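Fusholm Community Help > Robots and Automation > Setup and Upkeep

Two-arm table cell: left arm lands off target after I retightened the base. Recalibrate or not?

Posted by Paula Bălan
Tagged: base mounts, alignment, cables, tabletop cells

We have a tabletop cell with two arms, one bolted to the left rail and one to the right rail of an aluminum extrusion frame, and a butcher-block top in between. It gets used for table setting: tray, plate, cup, spoon, fork. The arms replay taught positions for the tray and are driven by hand for the rest.

In November I noticed the left base could be rocked by hand, so I loosened the mount, pushed it back to where I thought it belonged, and tightened everything. Since then the left gripper closes 2 mm to one side of the spoon handle every time. The right arm is fine. It repeats well. It's off by the same amount in the same direction, morning and afternoon.

The integrator (Todow) tells me to run their full recalibration, which takes the cell down for most of a day and which they would be happy to come and do for us. I don't see how software fixes a base I moved with a wrench. I also don't want to spend a day shifting a base around with a mallet if a routine would have sorted it out. Has anyone done this on a similar setup and measured before and after? I'm less interested in what the manual says. I've read it.

One more thing that may or may not matter. The cable bundle on the left arm is tighter than the one on the right when the arm reaches all the way across the tray.

3 replies

Ifeanyi Oyewole

You're right to be suspicious, though I'd be suspicious of the mallet too.

An arm's joint calibration tells it where its own joints are. If you only moved the base, that calibration is as good or as bad as it was before. Rerunning it won't tell the arm that its base has slid along a rail. If Todow's routine also locates the base relative to the table, then it would help, so ask them that exact question and get the reply in writing. "Full recalibration" on a quote can mean anything.

What I would do first, with the arms powered down and supported so they can't drop:

Check whether the rail moved along with the mount. People tighten the mount and forget that the rail is held by corner brackets of its own. Put a square in both corners on the left side.

Clear the tabletop and measure from the front rail to the near edge of each base mount. On our cell at Flornmont both sides should read 300 mm. The left one read 302, and that was the whole mystery. Your number will be different, what matters is that the two sides agree if the frame was built symmetrical. If it wasn't, you need the original drawing or an old photo with a ruler in it.

Scribe a line on the rail at the mount edge before you loosen anything. I know you didn't the first time. I didn't either.

Loosen the bolts just enough that the mount drags, move it, snug the bolts in a cross pattern, measure again, then tighten to whatever torque your mount maker gives. Measure once more after tightening. T-nuts like to walk as they bite and you can lose half of what you gained.

Power up, run one slow approach to an empty tray, then put the spoon in.

It took me 154 minutes including hunting for the square. We haven't touched it since, but I wouldn't call that proof of anything. We don't run it hard.

On the cables: look at that before the next long reach. If the bundle goes tight it pulls on the connectors and it can also tug the wrist a little at full stretch. That alone would give an error that grows with distance, though, and you say yours is constant, so I doubt it's your main problem. Slack it off and see.

Emilian Tănase

just recalibrate, thats what its for. we do it whenever something looks off and it always comes good

Raluca Lungu

I disagree with the reply above mine. "Always comes good" usually means somebody retaught the positions at the end of the routine and gave the credit to the routine. We did that for a long time and it hid a loose bracket from us.

Ifeanyi's order is sound. A few things I'd add or argue with.

I would not trust front rail measurements alone. The mount can also be twisted on the rail, and a small twist at the base turns into a large miss at the fingers. Test it by touching the gripper tip to two marks on the table, one close to the base and one far away. Same miss at both marks means the base slid. A bigger miss at the far mark means it's twisted, or your cable is pulling, and then you have more to do.

Check the tray as well. Is it located by anything, or does somebody set it down by eye? On ours the tray just sits on the wood. Half of the "arm errors" logged against our cell were a tray that had been put back crooked after cleaning. If only the left arm misses, that argues against the tray, but it isn't conclusive, because the plate on the right side is far more forgiving than a spoon handle. Put a spoon where the right arm can reach it and see whether that arm is as fine as you believe. I'd do this before picking up a wrench.

Gripper fingers too. If one finger has worked loose, the pair closes off center and it looks exactly like a base shift. Two minutes with a hex key.

I'm not convinced by matching torque numbers from the mount maker when the rail is somebody else's extrusion. Filip, who looks after ours, paints a stripe across each bolt head and the mount and looks at the stripes when he walks by. It's crude, but it has caught more than the torque log has.

As for paying Todow for a day: ask what they measure before they start. If they don't measure anything before, they can't show you what they fixed. I'd hold off until you have the two-mark result.

Our cell with the table laid, for comparison with yours:

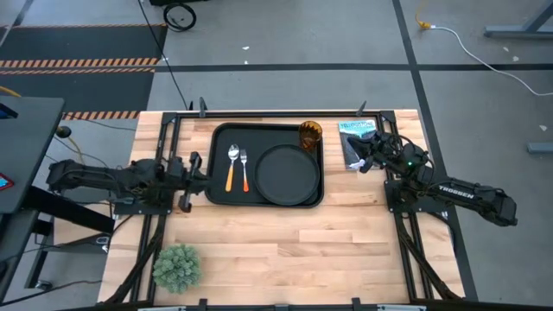 Both arms on their side rails, spoon and fork at the left of the tray, plate at the right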